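On 2/4/19, the Flolska supper list wrote:

> Does anyone have a rye starter they'd trust in a cold kitchen? Mine from Kodikara died over the holidays and the new one just sits there. Also, are we still swapping loaves in February?

Oh no, sorry about your starter! I had the same trouble with mine for 14 days and was ready to pitch it, and then I switched to the Trunine dark rye and it woke right up. I feed it 40 grams of flour and the same of water, every night before bed (okay, most nights). My kitchen is freezing too, so the jar lives on top of the fridge with a dish towel around it. If yours smells like nail polish it's only hungry, so feed it twice a day for a while and see.

I can bring you a jar of mine on Sunday. It's a little sour for some people, but it makes a great seeded loaf, and I've kept it going for five years now!

And yes, the swap is on! We have 11 loaves promised so far, and I'd love a few more sweet ones. Somebody please make the cardamom braid again. We'll be upstairs at Bosine this time, where the tables are nice and big:

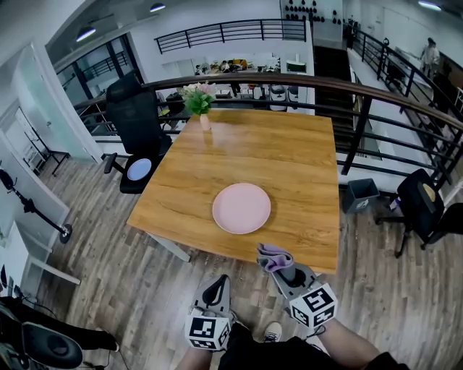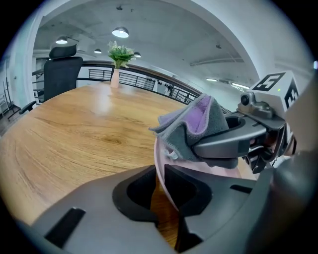
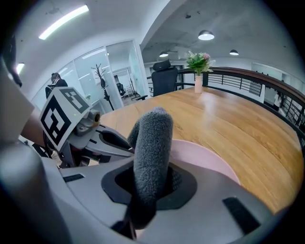

## What to bring

- Your loaf, sliced or whole, with a card saying what's in it (nuts especially)
- A bag or box to carry things home
- Butter, if you have the good kind
- A small clean jar if you want starter

Doors open at 5. Street parking is easier on the Kodikara side.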